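Nekthorpe Wash Log
a small data set about laundry and color fading

Hi! I started this log because I kept arguing with myself over which detergent was wrecking my clothes. So I wrote everything down, and then I couldn't stop (you know how it goes). The table now has 3919 rows, covering 126 garments and two detergents, Lokik and Dridier.

What's in the folder

washes.csv – one row per garment per wash, with temperature, spin speed and detergent
garments.csv – fabric, color name, my own wear rating
notes.txt – rambling, mostly about zippers

Color names are my own and a bit loose. "Olive" covers a lot of ground, and I kept "navy" apart from "black" even when I was squinting. 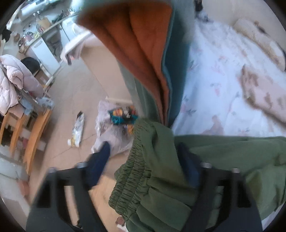
Olive fleece with a gathered waistband, plus some navy.

Fading is scored from 0 to 5 by eye, in daylight, always by me. I tried a cheap color meter in April and gave up on it, so the meter column is mostly blank. Please don't fill it with zeros! Blank means I didn't measure.

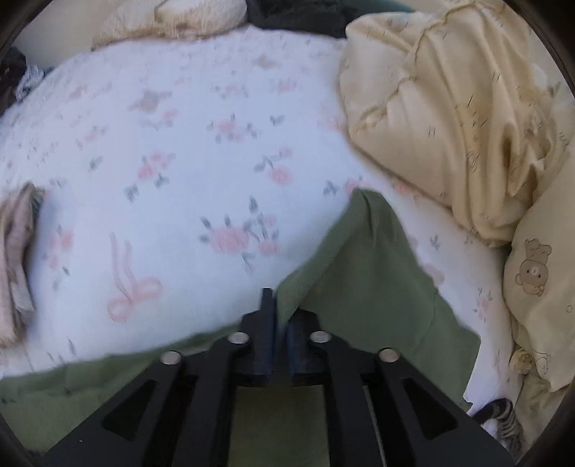

The temperature column is whatever the dial said. My old Leitner machine ran hot on the cotton setting, and I never corrected for that. Rows from the old machine have "L" in the last column – drop them if you want cleaner numbers.

Known problems: socks are logged as pairs until one goes missing, and then it all gets messy. Wool is barely in there.

Use it for anything you like. If you find a typo, send me the row number and I'll fix it on Monday.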